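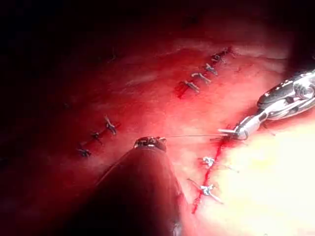
Slide 1: Two instruments, one thread, third incision still to finish.

(Leave it up while people find chairs. Wait for the groan from the back.)

Evening, all. I'm Jessie. Shuzhen Du and I have spent most of the winter at the end bench in the Kirui Street workshop, teaching two robot arms to sew. Neither of us can sew. My mum has seen the results and offered to take over.

The surface is a suture practice pad, the soft kind students learn on. We call the rig Clokora, after a spreadsheet typo we got fond of.

Point at the upper right: closed line, four knots. Then left of centre, in the gloom: three more. I like the first line better. Shuzhen prefers the dark one, as you can't see it properly.

Now the thread. It's the pale one running between the two tips, nearly level. Most of our code is about that thread. Pull too hard and the pad tears, too soft and you've knitted a bird's nest. See the tangle at the top end of the four-knot line - I'm not taking questions on it.

(Pause. Take one question on it.)

Lower right is the line we're on. Two stitches across it, and the bottom end is ragged. The white glare beside it is our lighting. Mwangi Odera lent us a lamp in December and it has one setting, which is airport. Our tracking software thinks glare is a very large needle. If anyone has a diffuser, see me by the urn.

Costs, for those who only came for costs: 791 dollars, not counting the arms, which we had already. Motor drivers were the worst of it. Practice pads were 50 all up.

What went wrong:
- Cable stretch. Re-tension before every session or the wrist droops.
- Kibet Mrema's 3D-printed pulleys. Lovely colour. Lasted 2 evenings.
- Me, bumping the bench.

Skip the maths slide if it's past 8.

Next up is tying off without one of us hovering over the stop button. Shuzhen has the controller notes, and there's a sign-up sheet for bench time by the door. Bring your own pad.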